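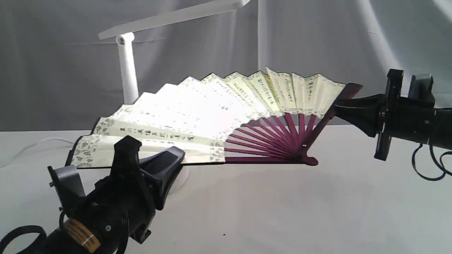 Say your school wants a robot that can open a paper fan. A company called Sureck says theirs costs 80 dollars a day to rent. Good deal? Be careful. A price tag never tells the whole story.

Ask what is left out — spare fingers, repairs, somebody to run it.

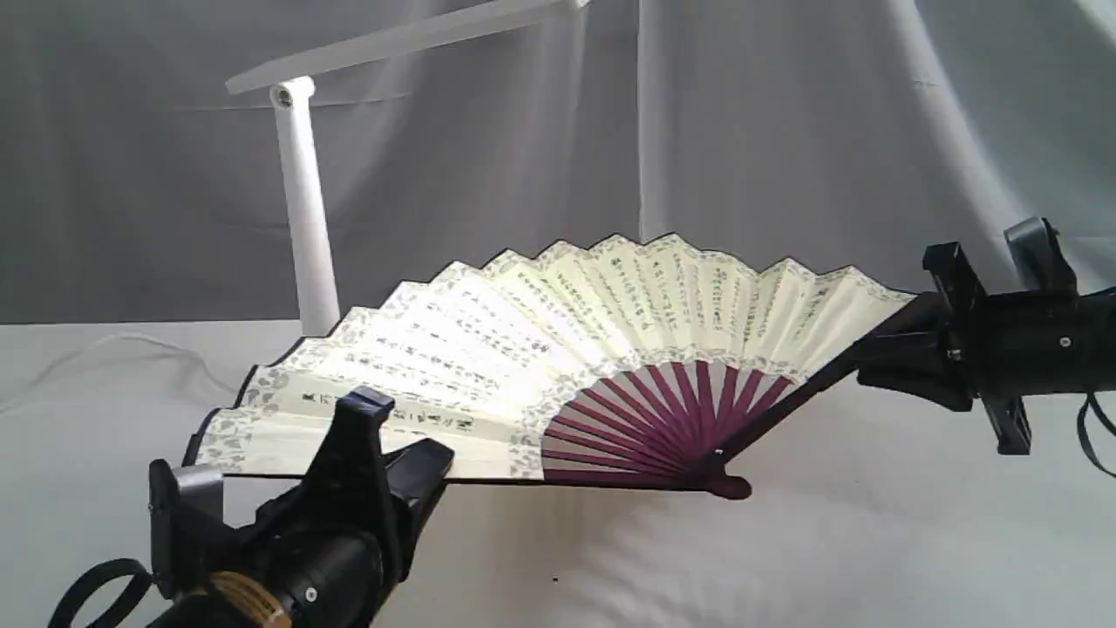

Makenance writes: We forgot about repairs and spent our September money on 2 new cables!

So write every cost down before you say yes.

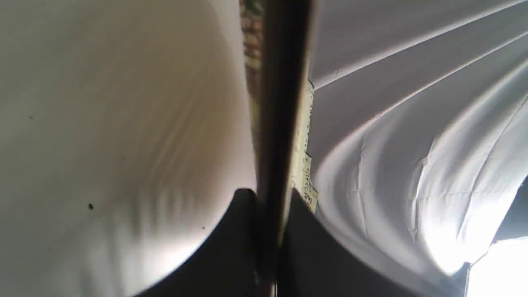

*A gripper closed on a dark bar.*

Then ask what else it can do. "Lots of jobs" is easy to print in an ad. Ask to see 17 tries in a row, including the bad ones.

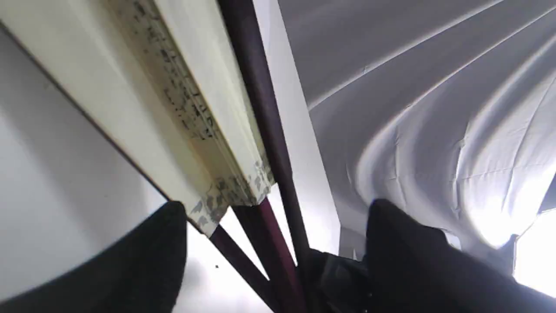 If the seller only has one good video, keep your money for now.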